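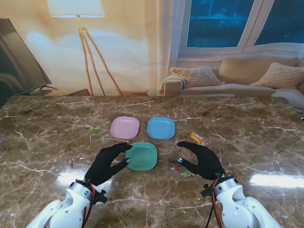 Small square plates on the brown marble table: pink, light blue, teal green. Crumbs not yet cleared.

19/04/2024

Clearing-up notes, marble table. Plates and surface only today, cups another time.

Went over the Millix draft with Ifeanyi Afolabi first thing. He wants the clearing section written so that a new starter can follow it without asking us. At the moment it says "tidy the table", and people have been doing that in whatever order they like. Some wipe first and then lift the plates, which leaves a square of crumbs wherever a plate stood.

Order we settled on:

1. Wrapped items off the table (packets, sweets, anything in foil or film).
2. Bigger loose bits picked up by hand.
3. Plates lifted and stacked at the far side.
4. Small bits swept to one edge with the dry brush, into the pan.
5. Damp cloth, then dry cloth.
6. Plates back out if the next session needs them.

Notes on the plates. They are plastic with a low rim, easy to get hold of at the side but awkward from above. When they sit close together, as they do in the loose triangle, the nearest one has to go first or you end up reaching over it. Green was nearest this time. I have written "nearest first" in the draft and left colour out of it.

Stacking: the rounded corners don't help you line them up. Square them with both hands before letting go. Ifeanyi prefers them stacked on a folded tea towel so they don't slide on the polished top. I tried it both ways in the afternoon and the towel is better. Added to the kit list.

The surface. The white and cream veins are a nuisance for checking. Pale crumbs lie along them and you don't notice until you run a palm across. Coloured bits are easier, the red and green fragments on the right show up well enough against the brown. The shine makes it worse at the near corners, where the light comes straight back at you. Best check is to crouch and look along the top from the short side. Do that after the dry cloth, not before, as smears look the same as crumbs from low down.

Cloths: the 300 gsm ones from Mittal leave lint, the 400 gsm ones don't. Use the heavier ones for the dry pass and keep the light ones for damp work until they wear out. I've put the two sorts in separate tubs under the bench. Please don't mix them again.

Spray: water only on the marble. The lemon stuff in the Likholm cupboard is for the worktops and should stay there. I've asked before.

Packets. We disagreed about whether an unopened packet counts as rubbish. The orange and yellow one by the blue plate is the usual sort of case. Agreed for now that anything wrapped goes in the snack tub, opened or not, and gets sorted at the end of the day. The draft had it going straight in the bin, so I have changed that line.

To do:

- Retype section 4 and send it to Ultarham for comments
- Second dustpan, the lip on the present one is bent and crumbs go under it
- Tea towels, plain, not the fluffy ones
- Ask Ifeanyi if he wants the larger plates covered in the same section or kept apart
- Cups and spoons, own page
- Full reread of the draft in August

Draft saved in the shared folder under Millix, clearing. The old version is still there too, leave it alone until the comments are back.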